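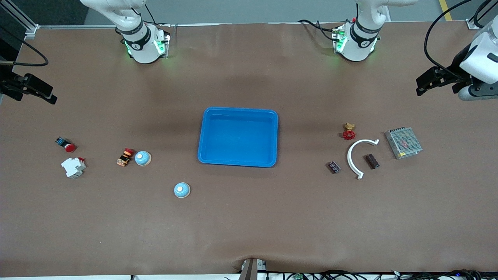
5. Setting up a two-arm sorting job in Trament

This section covers the software side of a tray-loading job: both arms pick mixed parts from the table and place them in one shared tray. It assumes the arms are installed, powered and connected to the Zaten controller, and that the camera calibration in Section 4 has passed. If the calibration file is older than the last time the camera or either base was moved, go back and repeat Section 4 first.

Left and right in this manual always mean the robot's own left and right. With the camera facing the robot across the table, the right arm shows up on the left side of the camera view. The names in the software do not change with the view.

5.1 Define the work surface

1. Open Trament and select Cell > Surfaces > New.
2. Choose Flat, then click four points on the table covering in the live view. Keep the points away from parts, cables and the rail between the bases.
3. Click Fit. The fit error is shown in the status bar.
4. Save the surface as table_main.

Note: Plain brown paper works well as a covering. Small wrinkles are filtered out. If a fold stands high enough to be picked up as an object, flatten it or raise Minimum height to 8 mm. Thin parts may be missed at this setting.

5.2 Register the tray

1. Put the tray near the center of the table, where both grippers can reach all four corners.
2. Make sure the tray is empty.
3. Select Cell > Containers > Detect. Trament outlines the rim in yellow.
4. If the outline includes the shadow beside the tray, lower Edge sensitivity one step and detect again.
5. Set Access to Shared.
6. Save.

Caution: Do not move the tray after saving. The planner uses the stored rim height to clear the tray wall, and it does not check the tray position again until the next job starts.

5.3 Assign pick zones

Each arm picks from its own side. The tray is the only area both arms may enter.

1. Select Planner > Zones > Split at container.
2. Drag the left boundary line in the view until all parts on that side fall inside the zone marked RIGHT ARM.
3. Do the same on the other side for LEFT ARM.
4. Draw a keep-out box over any post, cable bundle or exposed board along the front edge of the table.
5. Click Check reach. Positions an arm cannot reach are shaded gray.

The two zones do not need to hold the same number of parts. When one arm runs out of work it returns to its park pose and waits.

5.4 Check part detection

1. Lay out the parts with gaps between them. A gripper needs room for both fingers.
2. Select Perception > Run once.
3. Compare the list of detections with the table. Click any wrong label and pick the right one.
4. Accept any detection with a score of 67 or higher. For lower scores, turn the part a little and run again.

Some parts need extra attention:

Pushbuttons: Two identical pushbuttons close together can be merged into one detection. Select Split and click the center of each dome.

Valve with handwheel: Set the grasp point on the brass body. The wheel can turn in the fingers during the move.

Curved parts: The default grasp point is the middle of the bounding box, which on an arc is open air. Set Grasp model to Follow outline. If another part lies inside the curve, give that part a lower order number so it is picked first.

Power supplies: Perforated metal gives a noisy depth reading. Set Depth source to Edges only. Check the weight against the payload table in Appendix B before you enable the pick.

5.5 Run at reduced speed

1. Move both arms to their park poses, with the grippers at the sides of the table.
2. Check that the lights on both bases are green.
3. Set Speed limit to 8 percent and Tray wait to 400 ms.
4. Press Preview and watch the planned paths. Only one path at a time should enter the tray area.
5. Press Start. Keep a hand near the cell's own stop button.

Caution: An emergency stop button used as a sorting part is not wired to the controller. Show every operator which button stops the cell before running a job with parts of this kind.

If the job halts with error Z-TRAY BUSY, one arm has asked for the tray while the other still holds it. Raise Tray wait in small steps, then press Resume. If it halts with NO PATH, open the log and look for the keep-out box named in the last line.

When the run finishes without a halt, save the job and go on to Section 6, Placement patterns.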